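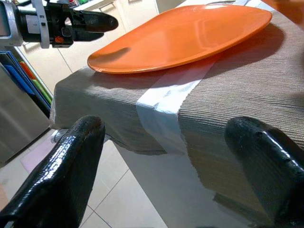
Orange oval plate on the ribbed cloth, tape running down over the front edge.

How to keep a tablecloth from sliding
by Neema Shemweta

A cloth that creeps will take the plates with it. Tape holds it well enough for an afternoon.

What you need
Wide translucent tape
Scissors
A dry rag

1. Wipe the table and dry it. Tape won't grip a greasy top.
2. Lay the cloth with the ribs running side to side and let the front hang down in a fold.
3. Cut a strip long enough to cross the top and go down over the edge. Mine was roughly 2 feet.
4. Press from the middle outward. A few wrinkles are fine.
5. Set a plate over the back end of the strip. Tug the cloth gently - if it moves, add another strip.

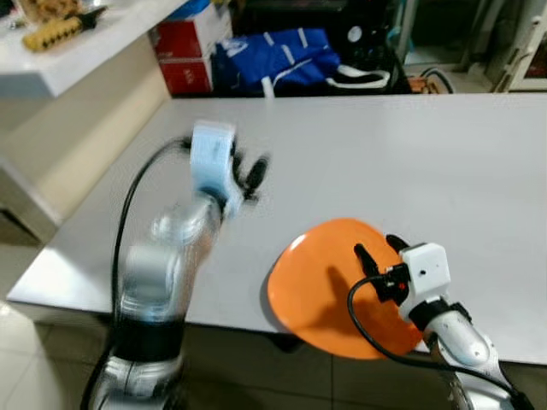 Some tables are better left bare. A smooth top wipes clean in one pass, and there is no hem to catch a sleeve. The trouble is at the front. With a rounded edge like the one on this white table, a plate set down as near to it as the orange one is should be moved back a hand's width before you serve.

Peel the tape off slowly the same day. Kanini Shirima left hers on through April and had to scrub off the glue with dish soap.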